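## Bedroom and bathroom bins: what changes in May

From May, the small bins in bedrooms and bathrooms count towards your household's sorting. Until now the Darkham collection has only looked at what comes out of the kitchen, and most of us have tipped everything else into the grey sack without a second thought. The new contract with Drosura covers the whole house, so here is what it means in practice.

The short version is that paper, card and empty plastic bottles from upstairs should go in with the rest of your recycling. Tissues, cotton wool, wipes, plasters, razors and dental floss stay in general waste. Nothing goes down the toilet that didn't go down it before.

### Why upstairs waste

Drosura opened 1000 sacks of general waste from the Darkham and Kesholm rounds over the winter. In 37 per cent of them there was something that could have gone in the recycling, and a good share of it had come from bathrooms: shampoo bottles, toilet roll tubes, toothpaste boxes, the card sleeves from soap. Kitchens did better than expected. Most people rinse a tin and put it in the right place, but the same people will drop an empty shower gel bottle in the bin beside the basin.

General waste from both rounds is charged by weight. Recycling isn't charged at all, provided the load is clean. Kesholm moved over to whole-house sorting last year and paid 3000 pounds less over the twelve months. Darkham is the smaller round, so we should expect less than that, but it would still go towards the path lighting.

### What goes where

Recycling:

- shampoo, conditioner and shower gel bottles, emptied, with the lids on
- toilet roll tubes and tissue boxes (pull out the plastic window)
- envelopes, magazines, receipts that are ordinary paper
- card packaging from medicines and toiletries

General waste:

- used tissues and kitchen roll
- wet wipes of every sort, including those marked as flushable
- nappies, pads and cotton buds
- toothpaste tubes and pump tops
- shiny till receipts

Aerosols are a separate matter. Empty ones can go in with the tins. If there is anything left inside, keep them back and take them to the counter at the Kesholm depot. Batteries, blister packs and old medicines should not be in either bin. The chemist will take medicines, opened or not.

### Liners

Several households have asked whether they still need to line the small bins. It's up to you. If the bin only takes paper and tissues, an unlined one can be emptied straight into the sack and wiped out when it needs it. Bathroom bins are usually better with a liner.

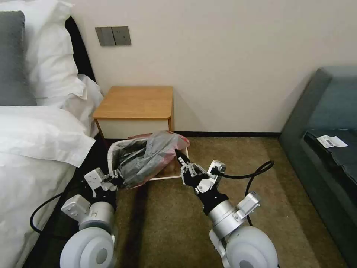 *Photo: Drosura / Darkham round*

If you do use liners, please don't put them in the recycling, even when everything inside is recyclable. Tip the contents out loose. Thin bags wrap around the rollers at the sorting plant, and the line has to be stopped while they are cut free. A used liner can go back in the bin if it's clean, or in general waste if it isn't. Compostable liners are no use here either, as neither round has a food collection that accepts them.

A liner that is a size too big wastes plastic and tends to slip. Fold the spare over the rim, or tie a knot in one corner to take up the slack. Small liners are sold in rolls of 40 at the depot counter, cash or card.

### Collection

Collection times stay the same. Sacks should be out by 7 am and not the night before, as the foxes are back behind the garages. Drosura will leave a yellow tag on any recycling box it can't take, with the reason ticked. For the first month a tagged box will still be emptied, but as general waste. After that it will be left for you to sort again.

Residents in Sauerland Court share the large wheeled bins and won't get individual tags. A notice will go up in the bin store if there's a problem with a load. The blue lids are for recycling and the black lids for everything else; the lid that was missing has been replaced.

A printed copy of the list is available from the depot counter, in large type if you ask for it.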